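How to Clean and Reseal the Edge of an Undermount Bathroom Sink

The bead of caulk between an undermount sink and the counter above it does a lot of work for its size. Once it lets go, water gets under the stone and into the cabinet. Replacing it takes an evening, plus a day of leaving the sink alone.

What you need

100% silicone caulk, labeled for kitchen and bath
A plastic scraper or plastic razor blades
Rubbing alcohol
Paper towels and a few lint-free rags
Painter's tape
A flashlight and a hand mirror
Dish soap and a small bowl of water

Check the sink first

Empty the cabinet and look up at the rim of the sink from below. You should see clips or brackets holding it to the underside of the counter. Push up on the bowl with your palm. If it moves, stop and fix the clips before you touch the caulk. A sink that has dropped needs to be supported and glued again, and new caulk alone will not hold it.

Next, go over the seam from above with the flashlight and mirror. Look for gaps, black spots and places where the caulk has pulled back from either side. Small dark spots on the surface may wash off with a bathroom cleaner. If they are still there after two tries, the mold is inside the caulk and it has to come out.

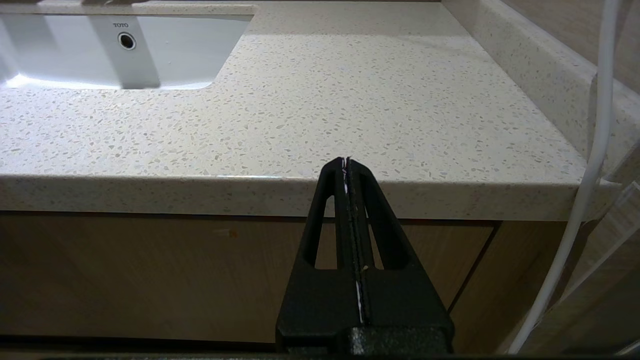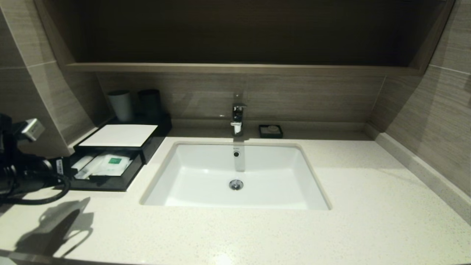 Remove the old caulk

1. Close the drain and lay a rag in the bottom of the bowl to catch scraps.
2. Slide the plastic scraper along the stone side of the bead, then along the sink side. Keep the blade flat.
3. Pull the bead out in as long a strip as you can. Go back for the bits.
4. If some of it will not budge, use a silicone remover. Check the label to see that it is safe for your countertop and try it in a hidden spot.
5. Wipe the whole joint with rubbing alcohol and let it dry.

Do not use a metal blade on the sink. It leaves gray marks that are hard to get off.

Let the joint dry

I leave it overnight with the door open and a fan running. If the gap still looks damp in the morning, give it the rest of the day. Silicone will not stick to a wet surface.

Apply the new bead

1. Run painter's tape along the counter edge above the joint and along the sink wall below it. Leave a gap the width of the bead you want.
2. Cut the tip of the tube small. You can always cut more off.
3. Start at the back, where it is hardest to reach, and work toward the front in one steady pass on each side.
4. Dip a finger in soapy water and smooth the bead. Wipe your finger often.
5. Pull the tape right away, before the silicone skins over.

Keep the faucet off until the caulk has cured. Most tubes say 24 hours. In a cold room I wait longer.

Keeping it in good shape

Wipe the seam when you wipe the counter. Skip bleach on quartz and use dish soap and warm water for everyday cleaning. Look at the joint again in July or whenever you do your other yearly jobs.

If the cabinet floor has already swollen, dry it out completely before you put anything back. A soft or crumbling panel should be replaced.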